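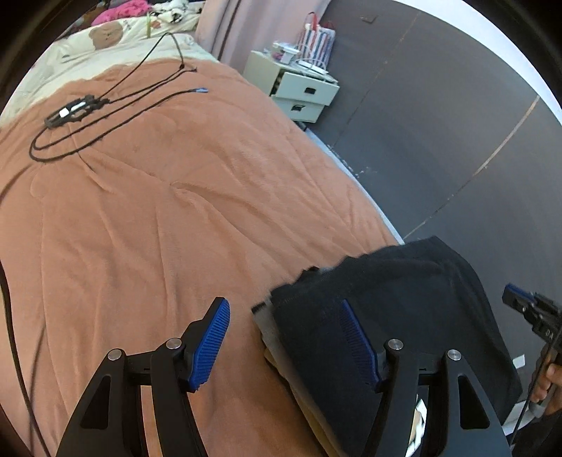 Folding on the Bed: A Small Study of How We Put Clothes Away
Student project report, Household Studies elective
October 2021

Our project began with a complaint. Everyone in our group had a chair at home with clothes on it, and everyone had a reason why the clothes were still there. We decided to look at the folding itself, and we gave the project the name Wider, after the question we kept coming back to: would people fold more neatly if they had a wider surface to work on?

We compared two places to fold, a desk and a bed. The folding was done in bedrooms with the bed made up and a blanket spread over it, because that is how most of us do laundry on an ordinary afternoon. Each person folded the same set of 6 pieces, first on the desk and then on the bed, and we wrote down how long it took and whether the stack could be carried across the room without sliding apart. By the end we had 300 folds in our notebook, which felt like a great many when we were copying them out.

The bed was more pleasant and a good deal less tidy. A fleece blanket grabs at knitwear, so a soft black top would stay where we laid it, and we were all very glad of that. The trouble came with the second half of the fold. When you pull a sleeve across, the blanket comes with it, and the wrinkles work their way into the bottom layer of the stack. On the desk the edges came out straighter, but the larger pieces hung over the side and had to be started again – sometimes more than once, with a fair amount of sighing.

Knits gave us the most to talk about. Their top edges like to curl, even when the fold beneath is a good one, and pressing down with a flat hand helped only for a little while. Placing the thicker pieces at the bottom and the thin ones on top made a steadier stack. We had been doing it the other way around all through July, when we ran our practice sessions, and we wish we had noticed sooner.

We also tried two folding methods, which we called Uso and Poltora in our notes. Uso is the plain rectangle, folded in half and in half again. Poltora leaves a half-width flap that is tucked under at the end. Poltora held together better when carried, but most of us forgot the tuck, and on the blanket it was hard to slide a hand underneath without disturbing everything else.

If we did this again, we would smooth the blanket before every fold instead of once at the start, and we would include towels, which several people asked about and we never got to.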